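The inventory for the Valholm dressing room allowed 680 entries. Stavros Stojanović had reached 165 by ten in the evening, and the vanity items were next.

Entry 166: organizer, clear plastic, three compartments, no lid. Entry 167: brush, black handle, silver ferrule, pale bristles.
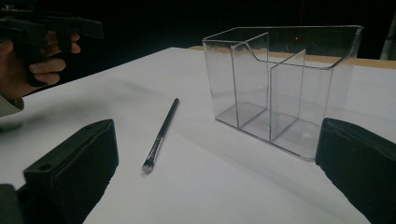 Photo: Emiliano Montoya

He assigned the brush to the organizer — the lowest divider would support the handle — and left the condition field blank. His sister had always filled that in.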